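Wusetti Trellis Wire Kit for Grapes and Cane Berries
Single-row kit, high-cordon or two-wire layout

The Wusetti kit supplies the wire, tensioning and anchoring hardware for one straight row of bunch grapes, muscadines, or trailing blackberries. Posts are not included. The kit is sized for the home row or the small pick-your-own block, where the grower sets the posts and wants one box of matched hardware instead of a list of loose fittings.

The wire is high-tensile galvanized steel. It has very little stretch once tensioned, so a row set up correctly in January needs only a check before bud break and another after harvest. Low-carbon wire of the kind sold for general fencing will sag under a full crop and should not be mixed into the same row.

What the kit contains
One coil of high-tensile wire, 700 feet
4 ratchet tensioners, in-line type
4 crimp sleeves for end loops, plus spares
2 screw anchors with closed eye, 36 inches long
Galvanized staples for line posts
Tensioner handle
Printed layout sheet

Tools you will need
Crimping tool for high-tensile sleeves
Wire cutters rated for hardened wire (ordinary side cutters will be damaged)
Hammer, post level, tape measure
Eye protection and leather gloves

Choosing a layout

Single high wire. One wire runs along the top of the posts and carries a permanent cordon in each direction from the trunk. Shoots hang down on both sides. This is the usual choice for muscadines and for American bunch grapes with a drooping habit. Pruning is simple and mowing under the row is easy. Fruit sits at picking height, and air moves freely under the canopy.

Two wires. The second wire goes at mid-height and carries a second pair of cordons or canes. Yield per vine can be higher while the vines are young, but the upper canopy shades the lower one as it fills in, and the lower arms tend to weaken. Growers who choose this layout should plan to summer prune. It also suits trailing blackberries, where the canes are fanned and tied between the wires.

The kit covers either layout. With the single wire, the remainder of the coil can be used for end-post bracing or held for a second row. The tensioners are not interchangeable with those in the older Kenetti kit, which used a thinner wire. Do not splice the two gauges together. The sleeves will close on the thinner wire, but they will not hold it.

Setting the end posts

Most trellis failures start at the end posts. The line posts carry weight straight down, but the end posts resist the full pull of the wire. Set them deeper than the line posts and lean them slightly away from the row. Tamp the backfill in thin layers. Concrete is not required in firm clay, and in wet ground it can hold water against the wood.

Each screw anchor goes in behind its end post, in line with the row, and is turned down until only the eye shows above the soil. Set the anchor at the same angle the brace wire will follow. An anchor driven straight up and down will be pulled through the soil toward the post during the first season. In stony ground, start the hole with a digging bar.
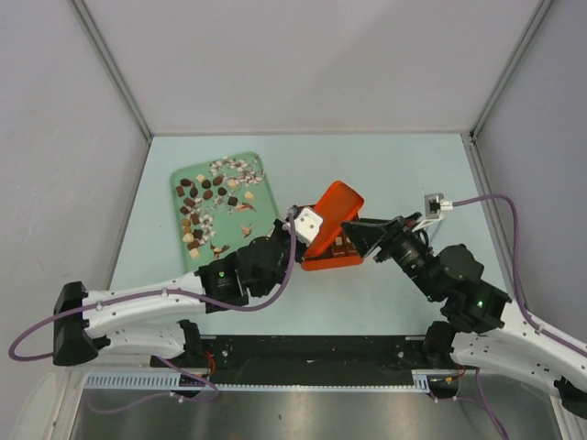
Sandy soil is a separate case. The standard anchor plate was designed for loam and clay and may creep in sand, particularly after a wet winter. For sandy sites we supply the Taipe wide-plate anchor as an option. It has the same eye and shaft, so the rest of the assembly is unchanged. Order a pair. One wide-plate anchor and one standard anchor on the same row will load unevenly.

Running and tensioning the wire

Pay the wire out from a spinner or have a helper unroll the coil along the row. Do not pull loops off the side of the coil. High-tensile wire kinks when it is handled this way, and a kinked section must be cut out.

Fix one end with a crimped loop at the first end post, then pass the wire along the line posts to the other end. Staples on the line posts should be driven at a slight angle to the grain and left loose enough for the wire to slide. A staple driven home pins the wire, damages the zinc coating, and prevents the tension from equalizing along the row.

Fit the tensioner near the middle of a long row or near one end of a short one. Take up the slack by hand first. Then turn the ratchet until the wire is straight by eye between posts and gives slightly under hand pressure. More tension does not improve support – it moves the load to the end posts. Wait until the backfill has settled before making the final adjustment.

In regions with hard winters, back each tensioner off one notch in late fall. Cold wire contracts, and posts in frozen ground cannot shift to take up the difference.

Tying the vines

Wire and staples do not hold the vine. Use a soft tie in a loose figure eight between the trunk and its training stake, and check ties each spring for girdling. Drokisico stretch tie is stocked in rolls and breaks down slowly in sunlight. Do not use bare wire or nylon twine on permanent wood.

Maintenance
Before bud break: check tension, staples, and end-post lean.
Midseason: look for wire rubbing against trunks and cordons.
After harvest: remove old ties, clear dead tendrils from the wire.
Any time: replace wire that shows red rust. Dull gray is normal weathering of the zinc.

Tendrils left in place will harden around cordons and can girdle them.

Customer notes

"I put in Lane and Carlos on one high wire. The layout sheet assumes level ground and mine is not, so I added a line post at the dip. No trouble since. I would have liked more spare sleeves." – Rochelle Pruitt

"Used for blackberries. The ratchets are good. The handle is short and hard to turn with gloves on." – Quentin Rolland

Ordering and spares

Tensioners, sleeves, staples, and anchors are sold separately and match the kit parts. Coils are not cut to length. Orders received by noon on Friday ship the same day, except for the wide-plate anchors, which ship from a second warehouse and may arrive on their own.

For questions about row length or post spacing, write to Blandine Poulain at the parts desk and include the variety, the soil type, and the length of the row.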